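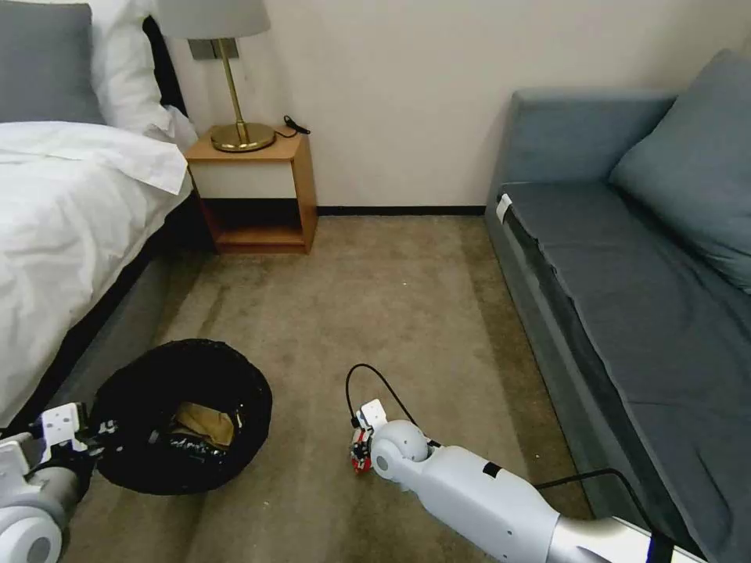 À quelle heure la chambre doit-elle être rendue ?
La chambre est rendue à 12 heures, lit refait, lampe éteinte, la clé déposée dans la coupelle de l'entrée.

Telle était la première ligne du Règlement intérieur de la Résidence Voltanden, affiché au dos de chaque porte. L'occupante de la chambre 23 l'avait lu le soir de son arrivée, debout, son manteau encore sur les épaules. Le texte comportait neuf articles. Elle s'était arrêtée au quatrième.

Article 4. La literie comprend deux oreillers et une couette. L'occupant refait le lit chaque matin. Le service des étages constate l'état du lit et n'y touche pas.

Elle occupait la chambre pour le compte de la maison Antoniuk, qui l'avait chargée de classer la correspondance d'une filiale dissoute, la société Joltcombe. L'inventaire remis à son départ faisait état de 3 496 lettres. Elle en lisait quelque 500 par semaine, dans une salle du rez-de-chaussée, et remontait à la nuit tombée.

Le premier matin, elle tira la couette jusqu'à la tête du lit et s'en alla. Le soir, une fiche était posée sur la table de nuit, au pied de la lampe. L'écriture en était droite et appliquée.

« Lit constaté. La couette présente des plis. Le service des étages. »

Elle prit la fiche pour une réprimande et, le lendemain, lissa le tissu du plat de la main, longuement, en partant du mur. La fiche du soir portait : « Lit constaté. Les plis ont été déplacés. »

Il s'établit ainsi entre la chambre 23 et le service des étages une correspondance régulière. L'occupante répondait au verso, dans les formes. Elle fit valoir que le règlement exigeait un lit refait et qu'il ne disait rien des plis. Le service en convint par retour. Elle demanda si le second oreiller devait être couché ou dressé contre le mur. Le service répondit que les deux usages étaient admis, que l'occupant précédent le couchait, et que la personne chargée de l'étage le préférait dressé - à titre personnel.

Elle le dressa.

Au cours de la troisième semaine, elle rentra souffrante et dormit sur le canapé, tout habillée, la tête sur le grand coussin du dossier. Le lit resta intact. La fiche du lendemain fut la plus longue de toutes.

« Lit constaté, non défait. Le service des étages rappelle que le canapé est destiné à la position assise (article 6). Il signale également qu'une couverture supplémentaire se trouve dans l'armoire du couloir et que l'usage n'en est soumis à aucune autorisation. Il souhaite à l'occupante un prompt rétablissement. »

Elle conserva cette fiche, contrairement à l'article 8, qui prescrivait de les restituer.

Le classement s'acheva à la fin du mois d'octobre. Les lettres Joltcombe, liées par liasses, furent remises à un transporteur de la maison Eltell contre signature. L'occupante fit sa valise le soir même. Elle avait passé ses journées à lire des gens qui se réclamaient des factures avec une politesse extrême, et il lui parut que les fiches de la chambre auraient tenu leur rang parmi les liasses.

Au matin, elle s'éveilla tard. L'heure approchait. Elle remonta la couette, en laissa un pan retomber du côté du canapé, redressa l'oreiller blanc contre le mur et regarda l'ensemble depuis la porte. Puis elle revint sur ses pas, prit une fiche vierge et écrivit :

« Lit refait. La couette présente des plis. L'occupante les laisse à l'appréciation du service des étages, avec ses remerciements. »

Elle posa la fiche sur la table de nuit, éteignit la lampe et descendit déposer la clé.

Le registre de la Résidence porte, pour la chambre 23, en date du 31 oct. 2019, les mentions suivantes : « Clé rendue. Lit constaté. Une fiche manquante. Sans suite. »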